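Filed under: Floors & Surfaces | Stone | Cleaning at Home

How to Clean and Look After a Marble Floor

By Magdalini Triantafyllou

Marble is softer than most people expect a floor to be. It scratches under grit and it reacts with anything acidic, and most of the damage I see in houses comes from those two causes. The cleaning itself is easy and doesn't take special equipment. What follows is the routine I use in my own hallway and front room, which were tiled 29 years ago with polished marble and have been professionally refinished once in that time.

What you need

A dust mop with a microfiber or soft cotton head
A flat mop with washable pads, plus at least 3 clean pads
2 buckets
pH-neutral stone cleaner
A dry towel or a second flat mop for drying
Plain white paper towels and baking soda, for stains
Felt pads for furniture legs
A doormat for each outside door

Any neutral cleaner sold for natural stone will do. I have used Clamley for years and only because the hardware store near me stocks it. Read the label and check that it says it is safe for marble. "Safe for stone" is sometimes printed on products meant for granite, and granite will put up with things that marble won't.

What to keep off the floor

Vinegar, lemon, and any cleaner that smells of them. Bathroom descaler. Toilet bowl cleaner, including drips when you carry the brush across the room. Bleach. Scouring powder and cream cleansers. Steam mops, unless the company that laid the floor has told you in writing that it's fine. Oil soap leaves a film that builds up and then looks like dirt.

Vinegar deserves its own mention. It turns up in a lot of homemade cleaning recipes and it will dull polished marble the first time you use it. The dull patch is not a residue. The acid has eaten the polish, and washing the floor again won't bring it back.

Step 1: Dry dust

Do this every day in the hallway and every second or third day elsewhere. Start at the wall farthest from the door and push the dust mop ahead of you in one long pass, without lifting it. At the end of each pass, turn the head so that the dirty edge stays in front. Shake the mop head outside.

You can use a vacuum if it has a hard-floor setting with the brush roller turned off. Check the wheels first. One of ours had a bit of gravel stuck in it for I don't know how long, and there is a faint pair of lines by the coat closet to show for it.

Step 2: Wet mop

Once a week is enough for most rooms. Fill one bucket with warm water and cleaner, measured as the label says. More cleaner does not get the floor cleaner. It leaves streaks. Fill the other bucket with plain warm water for rinsing the pad.

Dip the pad, wring it until it no longer drips, and mop an area you can reach without walking on it. Rinse the pad in the plain water, wring, dip in the cleaner again, and go on. Change the rinse water when you can't see the bottom of the bucket. In our front room that means two changes. Swap the pad for a clean one when it stays gray after rinsing.

Work backward toward the door. Overlap each strip a little.

Step 3: Dry the floor

Most people skip this, and it makes more difference to the look of the floor than the cleaner does. Water left to dry by itself leaves mineral spots, and on a dark floor you will see every one. Go over the floor with a dry pad or an old towel wrapped around the mop head. If you are mopping a large room, dry each section before starting the next.

Spills

Blot a spill. Don't wipe it, which only spreads it over more stone. For wine, juice, coffee, tomato sauce, or soda, blot, then go over the place with a damp cloth and a little neutral cleaner, then dry it. Do this right away. Polished marble can be marked by orange juice in a few minutes.

Stains that have soaked in

For a greasy stain, make a paste of baking soda and water, as thick as peanut butter. Spread it over the stain, a little past the edges, and cover it with plastic wrap taped down with painter's tape. Leave it for a day. Take off the plastic and let the paste dry completely, then lift it with a plastic scraper and wipe the floor. It may need doing again. Achilleas Vlachopoulos, who refinished our floor, told me he has repeated it four times on a single olive oil spot before it came clean.

Rust is a different matter. The rust removers sold in supermarkets are acidic. Leave rust to someone who works on stone.

Etch marks

An etch mark is a dull spot with no color to it. To tell it from a stain, look across the floor toward a window with your head low. A stain shows as darker or colored from any angle, and an etch shows as a flat patch where the reflection breaks up.

Small etches on polished marble can be treated with marble polishing powder and a damp felt pad. Try it first in a corner or under a piece of furniture. Rub in small circles for a couple of minutes, keep it damp, rinse, and dry.

Deep etches and scratches you can feel with a fingernail have to be ground out. Achilleas started on our worst patch with a 400-grit pad and moved up through the finer ones from there. I would not do this at home. A grinder in the wrong hands leaves a dip in the floor, and a dip catches the light worse than the scratch did.

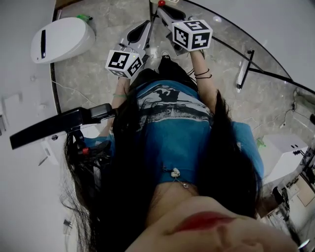
Sealing

Sealer slows down how fast a spill soaks in. It does nothing against etching. To find out if your floor needs sealing, put a tablespoon of water on the stone in a place that gets walked on and leave it for fifteen minutes. If the stone underneath has gone darker when you wipe it up, it's time. If it hasn't, wait and test again in six months. I test ours every April, and it has needed sealing every third year or so.

Use a penetrating sealer. The floor has to be clean and fully dry, so mop it the day before. Put the sealer on with a lambswool applicator, let it sit for as long as the can says and no longer, then buff off everything that hasn't soaked in. Sealer left on the surface dries to a haze that is a nuisance to get off. Keep the windows open and stay off the floor overnight.

Everyday habits

Put a mat outside each door and another inside. Shake them often. A mat full of sand is no use to anyone.

Shoes with hard soles or small heels carry grit and press it in. We take ours off at the door. Soft soles are fine if they are clean.

Put felt pads under chairs and tables and check them when you change the bed linens, or on some other regular day. They wear through and collect crumbs. Lift heavy pieces to move them, and if you can't lift them, slide a folded blanket underneath first.

Rugs need a pad that is marked as safe for stone. Some rubber backings leave a yellow stain, and I haven't found anything that removes it.

Grout lines can be cleaned with the same neutral cleaner and a soft nylon brush. Leave the cleaner on for ten minutes, scrub along the line, then mop and dry as usual. Don't use a grout whitener next to marble without checking what is in it.

Last updated 2024-06-13

Contact | © Trustercombe Home Pages | Back to top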